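The sauce stays on the table

Gurnport does its big feed at 4 in the afternoon. Always has, or since 1967 anyway, when the cannery shift let out and people came up the hill hungry. The cannery's long gone. The hour stuck.

I drove down for it in a borrowed ute with a bad clutch and got there late. Missed the soup. Plenty left – there's always plenty left, I was told, twice, by people already filling my plate.

So. Sauce. In this town you don't ask for it and you don't get up for it. It's on the table before the cutlery, and it stays there until the last person has gone home. Put it back in the cupboard early and you'll hear about it in June.
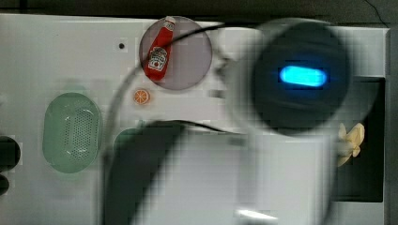
Red bottle, white cap, on the plate.

The argument is over what goes in it. Half the town swears by the Thakur recipe, which has cloves and a bit of apple. The other half buys theirs from the shop and isn't sorry. Families have split on this. I met two sisters who share a house and a car and keep seperate shelves.

Ashok Kaushik makes the Thakur version every year in a pot he can't lift on his own. Five hours on the stove, windows open, neighbours complaining. He let me stir. Wouldn't let me taste till it had cooled, then gave me a spoonful on cold toast and went off to answer the phone.

Good sauce. Sharp at first, then sweet. I'd have eaten the jar. 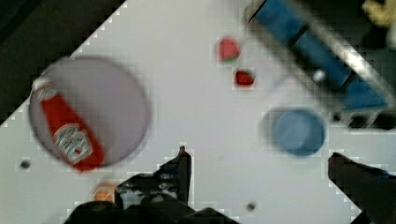 Jurov does it differently

Up the road in Jurov they think all this is a bit much. Smaller place, one bakery, one pub, a hall with a roof that needs doing. Their meal is mostly fruit and cake and it finishes early so people can get home before the fog comes in. Sauce is for pies. End of story.

I asked at the bakery whether anyone had tried bringing the two meals together. Once, apparently. May 2019, in the paddock at Jevamgate, halfway between. Long tables, a band, kids everywhere. Then the wind got up and

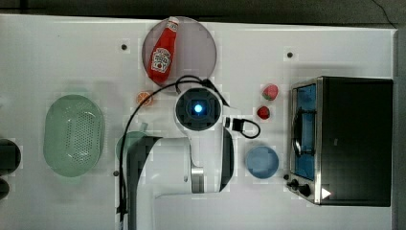 took most of the paper plates over the fence and into the creek. People were fishing them out till dark. Gurnport blamed Jurov for the paddock. Jurov blamed Gurnport for the plates. The band kept the deposit.

They still talk about doing it again. Nobody has picked a date. A woman at the pub said the trick would be to hold it indoors, then spent ten minutes explaining why neither hall would do. Wrong kitchen in one, wrong parking at the other. And who'd bring dessert? That one went around the bar and came back unanswered.

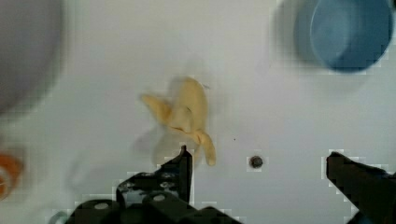
Ashok's view is that the meals should stay apart. You'd lose the colour of both, he told me, and then you'd have one big lunch that belonged to no one. He'd go, mind you. He'd take four jars and see how many came back.

I left with one under the passenger seat, wrapped in a tea towel I've been asked to return. It rolled the whole way home. The lid held, mostly. Haven't posted the towel yet.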